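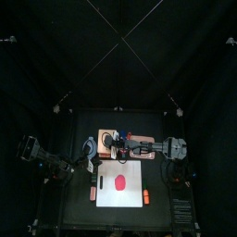 Slide 1: The worktop, white board at the front, everything else behind and beside it.

Start with the board. Give them a few seconds. Ask who would call this table tidy, then ask who could work at it. Expect different hands.

My problem with most tidying advice (the Cosgrove method, the Brernero course I sat through in June) is that it treats a clear surface as the goal. I have 30 minutes, so I'll say it early – I don't buy it.

Point to the pink tray at the back. Trays are sold to us as the answer. A tray has raised edges and that's about all it does for you. Look at what is lying outside it: the wooden board, the small blue item, the little white paper card. Would a second tray fix that? Karla Ocampo thinks yes. She can argue with me at the break.

Then the cable over the wooden board. Pause here. Every shared table I've worked at has a cable on top of something.

Skip if short on time: the 200 labels story from Tradix. Uriel has heard it twice.

Colors. The orange cylinder with the green top is easy to find and so is the pink one. Does color coding work, or do we just like bright things? I've seen no proof. Say so.

Question for the room before slide 2: which 6 things would you leave out? Write the answers up, don't comment yet.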